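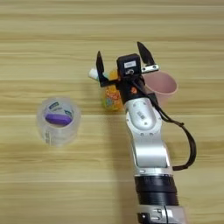 Gripper open, pink cup right behind it. Rorley arm, table 2.

ok so thread on the fault we've been chasing, because I keep getting asked and I'm tired of typing it out

Short version: the arm stops mid reach. No alarm, no error on the pendant. Just sits there. Then 7 seconds later it picks up where it left off like nothing happend

That last part is the safety problem. Somebody sees a stopped arm, figures it's done, reaches in for the cup. You see where this goes

Nobody hurt. One close call in July and that was plenty

Went thru the logs last night. 1,836 reaches, 18 stalls. Every one with the wrist turned most of the way over
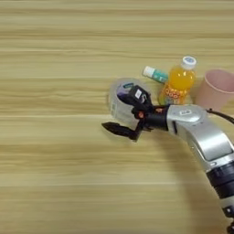 So my money's on the cable. It loops out at the wrist and when the joint rolls far enough I think it tugs the connector. Signal drops, controller waits, signal comes back, arm goes

Flasik support says software. Maybe! But software doesn't care which way the wrist is pointing

For now — resume is manual only, speed's down, hands off the table until the drives are off. Yes even to grab tape

New cable clip goes on tommorow, then 1,000 reaches with the wrist rolled. Will post the count either way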